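Prindari folding workbench, wide model

The wide Prindari has the same legs and clamps as the standard bench, with a longer top for people who cut doors, shelves and worktops at home. It folds flat and hangs on two wall hooks, which come in the box.

## Sizes and weight

- Top, open: 1155 mm long
- Working height: 800 mm, fixed
- Greatest load: 74 kg, spread evenly

The top is beech ply with an oiled finish. It will mark. Sand lightly and oil again once or twice a year, more often if the bench lives in an unheated garage.

## Putting it up

1. Stand the bench on its long edge and release both straps.
2. Swing out the rear legs until the catch clicks, then the front pair.
3. Tip it upright and press down on each corner. If it rocks, turn the foot under that corner.

Keep fingers clear of the cross brace when folding. The Niltton vice fits the pre-drilled holes at the left end and is sold separately.

## Price and delivery

The bench costs 2995 kr including the hooks. Orders placed by noon go out the same day, apart from Saturday. You can also collect from the Clelden shop; ask for Ulla Brekke at the trade counter. Spare feet and straps are kept in stock.

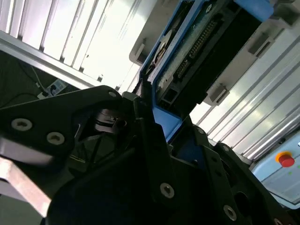
## Returns

Unused benches can be sent back within a month. Keep the carton, as the carrier won't take the bench without it.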